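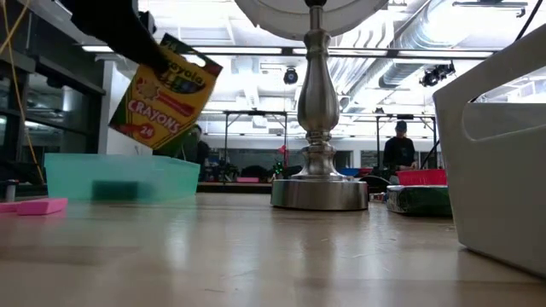

From: Youssra Younis
To: arm-club list
Subject: Re: sorting table, who's coming?

Kamran Golestani wrote:
> Is the two-arm table ready for new members to try in March?
> And are we keeping the lamp in the middle?

Yes and yes! I love the lamp. It makes both arms plan a path around something tall, and our beginners learn so much from that (I sure did). 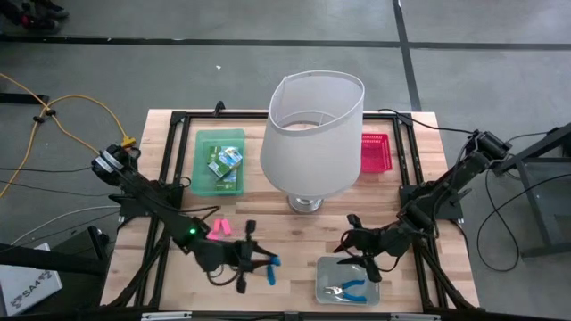
Both arms over the table, pliers in the clear tray up front.

Pilotard, our control script, now has 64 saved runs, and I'd love to hit 50 more before the demo. Sign up in teams of four, please. Bouzid has the log template, so write down your start positions! 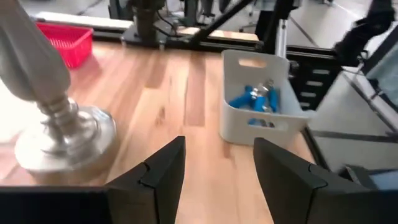

Wrist view, with the lamp base on the left and the white bin on the right.

If you're new, start with the pliers. The handles are great practice for lining up a grip, and the wrist view helps a ton. 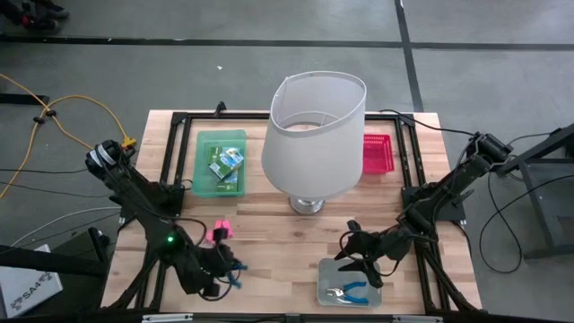 Right gripper open above the pliers tray.

Doors open at 9. Kamran, can you bring the spare finger pads?

Youssra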